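# Pantry Soup, or What the Freezer Was Hiding

I have been making soup out of the back of my pantry since November, and I would like it on record that I'm still doing it on purpose. 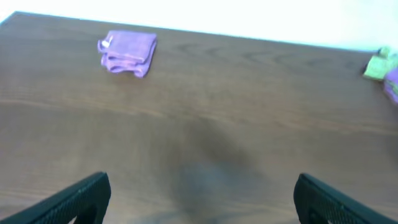

The rule is simple. One pot, one onion, and everything else has to already live in the house. I'm allowed to buy the onion. My neighbor Leonie Gilchrist says this makes it an onion soup with guests, and she's welcome to start her own blog.

This week's pot is white bean and tomato with the end of a bag of frozen spinach. It cost me very little, apart from my dignity while I dug through the freezer drawer. I found three unlabeled containers in there. One was chili. One was gravy, or had been hoping to be. The third is back in the freezer while I work up to it.

## What goes in

- 1 yellow onion, chopped however your mood dictates
- 2 tablespoons olive oil
- 3 cloves garlic, minced
- 1 can (14.5 oz) diced tomatoes, juice and all
- 2 cans (15 oz each) white beans, drained
- 4 cups broth, or water and a bouillon cube
- 1 teaspoon dried oregano
- A big handful of frozen spinach
- Parmesan rind, if you are the sort of person who saves them
- Salt, pepper, and a splash of vinegar

## What you do with it

Warm the oil in a big pot over medium heat and cook the onion with a good pinch of salt for 8 minutes. It should be soft and a little gold at the edges. Every recipe on earth says onions soften in three minutes, and I would love to meet these onions.

Add the garlic and oregano and stir for another minute. Tip in the tomatoes, the beans, the broth and the rind. Bring it up to a boil, then turn it down and let it bubble gently for 25 minutes with the lid half on.

Fish out the rind. Mash some of the beans against the side of the pot with the back of a spoon until the soup looks thicker than it did. Stir in the spinach straight from the bag, give it three more minutes, and finish with the vinegar. Taste it before you salt it again. Canned beans and bouillon have usually gotten there ahead of you.

It feeds four, or me from one evening until I start resenting it.

## A word on toast

You want toast. If your bread has gone hard, even better: slice it, brush it with oil and put it in a 400-degree oven until it makes a noise when you tap it. Mine took 8 minutes. I then forgot the second tray, so I can also report what happens if you don't set a timer, and my smoke alarm can back me up.

Warrick Hoani wrote in after the lentil post to ask if he could swap in chickpeas. Yes, Warrick. You could swap in chickpeas there and you can do it here, but they don't mash as well, so give them longer. He also asked whether the soup freezes. It does, for a couple of months, and I suggest writing on the lid what it is. I've bought a roll of masking tape and a marker for this exact job and put them somewhere very safe.

Next up is the split peas. I have two bags and no memory of buying either one. If you have a split pea soup that doesn't need a ham bone, leave it in the comments, and please be specific about how long it simmers. "Until done" is how I got the gravy.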